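Groups > Samberg Workshop > Automation Circle > Minutes

February 16, 2025
Posted by the Minutes Desk, Samberg Workshop
34 shares | 6 comments

Minutes of the safety and faults meeting

We got going a little behind time, what with everybody wanting to hear the story of the arm before we'd even found our chairs, and it was good to see such a full room. The minutes of the October meeting were read and accepted, with one correction: the spare fuses were ordered from Vetovard and not from Uniyal.

1. The unplanned move

The group that was on the bench told us what happened, and we thank them for being so open about it. During run 859 of the cube sorting program, the arm was paused so that a cube could be set straight by hand. When the pause was cleared, the arm went back to its last stored point by the shortest way, straight across the grid and much too low, and pushed its fingers into the table. The emergency stop was pressed and the arm held. No one was hurt, we are very glad to say, though a hand had been over the grid only a moment before.

The log shows fault code 2633, which the Dreveo manual lists as a position mismatch after resume. It had come up twice before and been cleared without a note, and there was some good-natured groaning at that.

2. What we agreed

Speed stays at 600 or under on the controller scale until further notice. After any pause, the arm is raised by hand control to a safe height before the program is resumed. Every fault code goes in the book, even the dull ones. Hands stay off the grid unless the stop is pressed in. A letter goes to Dreveo with a copy of the log, and we'll ask Uniyal whether their resume routine does the same thing.

3. Layout of the bench

Reach for the stop button was talked over at some length, and kindly, even where we didn't agree. Several members would like the pendants kept on the desk to the left of the grid, with the red button on the nearer one always facing whoever is standing there. Others worry more about the black cords lying across that same desk, and the tangle of them by the edge of the paper, which could catch a sleeve just when somebody is in a hurry. We settled on tidying the cords first and looking at the pendants again next time.

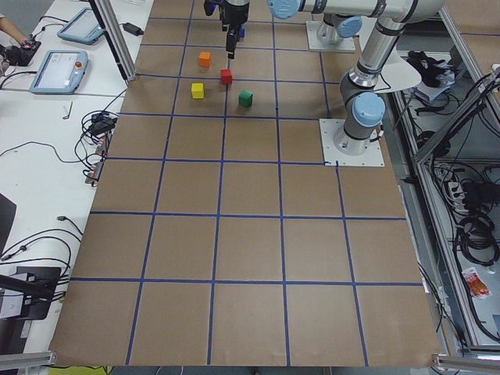
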